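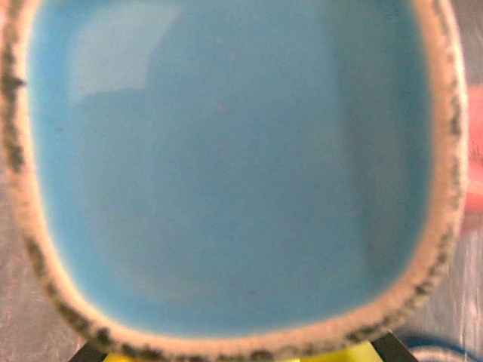 `river-figures` is a table of statements that handbooks of mythology make about river gods and river goddesses: what color they are, what they hold, what they ride, who their parents were. It isn't a table of what ancient people believed, and I'd be grateful if you didn't cite it as one. Most of the trouble is in the wording. Take color, the field people ask for first. The dish at the top has a turquoise-blue glaze that goes darker and grayer down its right side, and a handbook writer describing it would put "blue" or "green" or "gray" depending on which other handbook was open on the desk. Hapi, the Egyptian figure of the Nile flood, gets the same treatment. He is painted blue on one monument and green on another, and the books pick one, drop the monument, and write "he is depicted as."

Maintained by Charmaine Nkosi. Last revised Monday, April 22, 2019.

## What is in it

- 2,046 rows, one per statement
- 80 figures, mostly Greek, Roman, Egyptian and Indian
- 1,047 rows where the handbook points to a text or an object that can be looked up
- the remaining rows, where it doesn't

Please read that last item again before you download anything. Close to half the table rests on "is said to" with no word on who said it.

## Files

| file | contents |
|---|---|
| `statements.csv` | the main table |
| `figures.csv` | one row per river figure, with spelling variants |
| `books.csv` | the handbooks, with our short codes |
| `recheck.csv` | the second reading, see below |
| `CHANGES.md` | what it sounds like |

Everything is UTF-8. Spreadsheet programs like to mangle the long vowels in Sanskrit names. Import the file as text if you care about them, and check `Gaṅgā` and `Yamunā` first.

## Columns in `statements.csv`

- `row_id`: stable. Deleted rows keep their number and it isn't reused.
- `figure_id`: matches `figures.csv`.
- `kind`: one of `color`, `attribute`, `mount`, `parent`, `spouse`, `offspring`, `story`, `cult`.
- `claim`: the statement in our words, kept short.
- `wording`: the verb phrase the handbook uses, copied exactly ("is shown with," "was believed to be," "symbolizes").
- `book`: short code.
- `points_to`: the text or object the handbook gives as its source. Blank if none.
- `found`: `yes`, `no`, `partly`, or blank if nobody has looked.
- `note`: free text, often grumpy.

`wording` is the column I would keep if I had to throw out the rest. "Is shown with a water jar" can be checked against a statue. "Symbolizes the abundance of nature" can't be checked against anything, and there is a lot of it.

## Where the statements came from

The first version was typed up at Murmont from the reference shelf there, all of it in English. The Steltow shelf was added in February and brought in older school handbooks, which are livelier and worse. A third list, known as the Van Wyk list, was a card index somebody had made for their own use. It gives page numbers but abbreviates titles in a way I could only partly work out. Rows from it carry the code `VW?` when I am guessing at the book.

I've been asked why there are no web pages in the table. There were, in the first draft. So many of them turned out to be copies of the same paragraphs that counting them as separate sources would have been a joke.

## Handbooks copy each other

If five books say that Achelous lost a horn while wrestling Heracles, that is because the story is well attested and any of them could have read it. If five books give a minor stream the same odd adjective, and none of them says where it comes from, you are looking at one book and four people who owned it. The table doesn't sort these cases out for you. Agreement between rows should not be turned into a confidence score. Someone has already done this with an earlier copy and I have asked for my name to be taken off it.
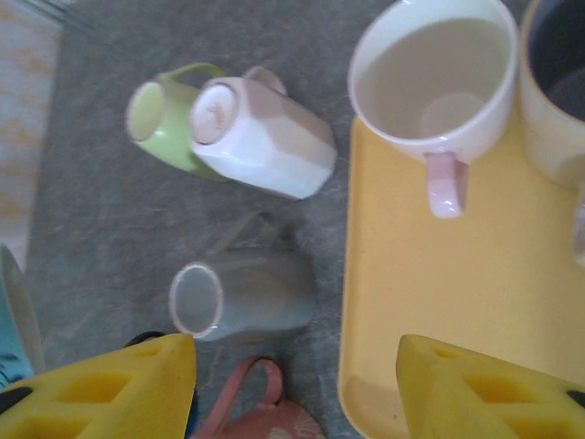

*Mugs and a yellow plastic tray on a gray, mottled surface.*

## The second reading

I drew 100 rows at random from the ones with something in `points_to` and went back to the text or object named. Results are in `recheck.csv`, row by row, with what I looked at. I'm not going to boil it down to a percentage here, partly since "partly" covers a wide range of sins:

- The passage exists but says it of a different river with the same name.
- The passage says it, but as one of two versions, and the handbook left out the other.
- The object is real, though the label "river god" is a museum's suggestion and comes with a question mark that the handbook lost.
- The text names the mother only, and the father has been supplied from family trees in other books.

Reclining bearded men with jars are the worst offenders. Once a sculpture of that type has a river's name attached, the name sticks, and the next handbook cites the sculpture as proof of how that river was pictured. I've marked these `circular` in `note` where I caught them.

## Known problems

**Ganga and Yamuna are too tidy.** The makara for one and the tortoise for the other are common at temple doorways, and the handbooks are right to say so. They then stretch it to every image in every period. Treat the `mount` rows as a statement about a type of doorway sculpture.

**Sarasvati is filed twice.** She is a river in the Rig Veda and a goddess of learning in most of what the handbooks say about her. Rows where the book plainly means the second are tagged `non-river`. Rows where I couldn't tell are not tagged, and there are more of those than I'd like.

**Greek parentage is flat.** Handbooks make nearly every river a child of Oceanus and Tethys because the Theogony offers a handy list. Local traditions that gave a river other parents show up badly or not at all.

**English only.** A German or Hindi handbook would probably give you a different table. I would like to see one.

**"Cult" is a grab bag.** It holds temples, coins, vows, festivals and one sentence that I think is about tourism.

## Uses I would defend

Studying how popular reference books talk about gods. Finding claims that need a source. Teaching a class what "is said to" is hiding.

## Uses I wouldn't

Anything with "the ancients believed" in the title. Comparing religions by counting attributes. Answering a stranger's question about which goddess matches a color. A tool called Jendano did use the color rows for that last one, and it reported Hapi as blue with no mention of green, though both are in the table under the same `figure_id`. Please at least read all the rows for a figure before you print one.

## Corrections

Send the `row_id`, what you think is wrong, and where you read it. A passage reference or an inventory number is fine. "I have always heard it was a swan" will go in the pile with the others. If you disagree with a `found` value, say what you looked at, as translations differ and I've been caught out by a bad one more than once. Changes go into `CHANGES.md` with the old value kept next to the new.

## License

The table and notes are CC BY 4.0. The `wording` column quotes a few words at a time from books that belong to other people, so don't stitch those back into paragraphs.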